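4. Setting up the Gunn oscillator bench

Okay, this is the chapter I get the most email about, so I've rewritten it from scratch. I'm assuming you've read chapter 3 and your Basance power supply is already bolted down. If you skipped that part, go back and do it now, I'll wait.

You'll need the supply, the Rerkulier oscillator block, the isolator, the variable attenuator, the detector mount and the short BNC lead. The long lead works too, but it picks up hum and you'll be chasing it all afternoon (ask me how I know!).

4.1 Putting the line together

1. Turn the supply off and pull the plug. Yes, both.
2. Wipe every waveguide flange with a dry, lint-free cloth.
3. Bolt the isolator to the oscillator block with the arrow pointing away from the oscillator.
4. Add the attenuator, then the detector mount. Do the four screws up finger-tight first and then go round corner to corner with the small driver.
5. Set the attenuator to 30 dB.
6. Connect the BNC lead from the detector to your meter.

Note: I once put the isolator on backwards and spent a whole evening blaming the diode. If your meter reads next to nothing later on, check the arrow before you order parts.

4.2 Powering up

1. Turn the bias knob all the way down, counterclockwise until it stops.
2. Plug in, switch on and let it sit for 25 minutes. The frequency wanders while the block warms up, so go make coffee.
3. Bring the bias up slowly and watch the current. It climbs, levels off and then starts to drop. That drop is the negative resistance region, and it's where you want to be.
4. Stop as soon as the detector reading settles.

CAUTION: Never look into an open waveguide with the power on, and keep the open end pointed away from people. Switch off before you loosen any flange, even for a second.

CAUTION: Don't reverse the bias leads. Red is positive on every block we ship. The diode won't forgive you. 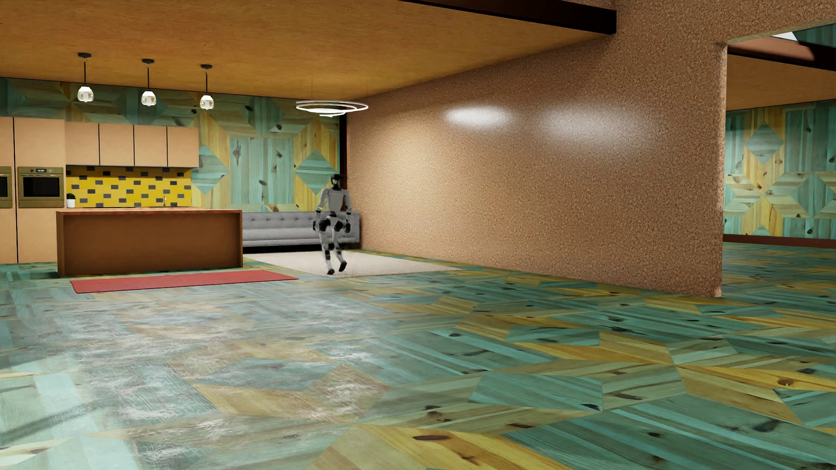

4.3 First reading

1. Ease the attenuator down a little at a time until the meter shows 300 mV. Don't go past that, the detector diode is a delicate thing.
2. Turn the tuning screw a quarter turn and let the reading settle again.
3. Write down the screw position, bias voltage and reading. I use the blank table in the back of the manual, but any notebook is fine.

If the reading jumps around, it's nearly always a loose flange. Anastasia Raptis sent me a nice tip for this: press gently on each joint with the handle of a plastic screwdriver and watch for the needle to twitch. Then switch off and tighten that joint.

Spare detector diodes are part number 3922. They come in pairs.

Section last revised 2021-08-31. The tuning chart is in chapter 5.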